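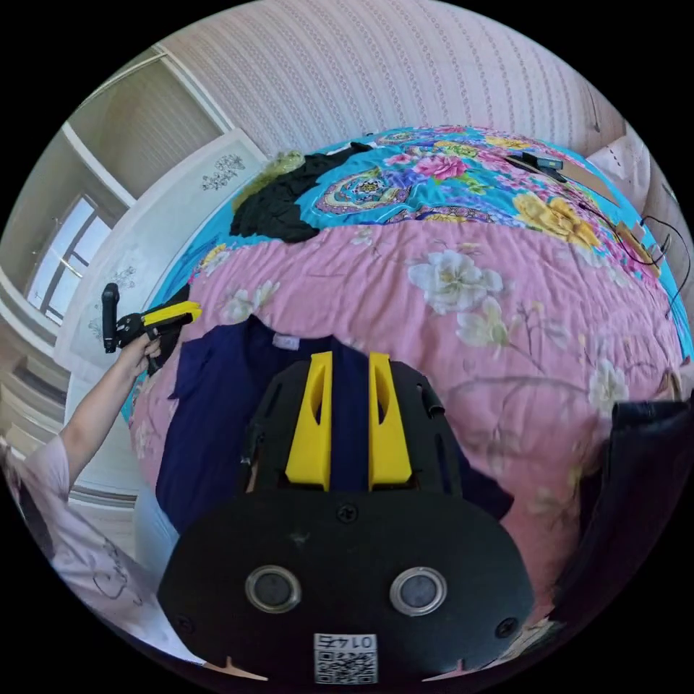
FEATURES / MACHINES AT HOME

Two Grippers, One Navy Garment

An open day where the robot stays out of the way and the people do the folding

Sunday, a little before ten. Shoes off at the door. Irko has opened up for the day and the first stop is a bedroom. Pink comforter, big pale flowers, turquoise at the far end. White wardrobe. On the bed, something navy to be folded, and over it a pair of hand-held grippers with yellow fingers.

No robot arm in here. The operator is the arm, a gripper in each hand, working the garment the way you'd work it with salad tongs. Each tool carries its own camera. What the camera gets is what the machine will learn from later, back in the workshop.

It is slower than you think. Much slower. Sleeve in, smooth it, other sleeve, stop, start over becuase the collar has rolled under. The demonstrator talks the whole time, mostly to the shirt.

Then it's our turn. I get the pair for 13 minutes. First try, I pinch the comforter along with the hem and lift both. Second try, better. The fingers close softer than expected and the trick, I'm told, is to go in low and almost flat. My best fold would not pass in a store. It gets kept anyway. Bad folds are useful, they say, as long as they're marked as bad.

The project is called Sterninum. It wants household clothes handled in real bedrooms, with real bedding and real clutter, and its count stood at 1536 folds the morning we came. Shirts mostly. Some towels. Fitted sheets have been tried and put off until October, and the room laughed when that was said, so everybody there has met a fitted sheet.

Why patterned bedding? Somebody asks. Plain tables came first, in the old space at Gosau, and the machine got good at plain tables. Put it in front of flowers and it reached for the petals. So now, flowers.

Downstairs for the other half. Tamihana, the bench robot, two arms on a steel stand, same kind of fingers. It has a gray T-shirt and a crowd of us breathing on it. First fold, clean, 103 seconds. Applause. Second fold it takes hold of a sleeve, lets go, takes hold again, lets go. A hand goes to the stop button and rests there. Third sleeve grab holds. More applause, louder then the first.

A kid in front wants to know if it does socks. Not yet.

Coffee in the hallway, paper cups, a sign-up sheet for people willing to lend a bedroom for an afternoon. You supply the laundry. They put it back folded, or close to it. Half the sheet was full when I left and I had put my name down under a smudge.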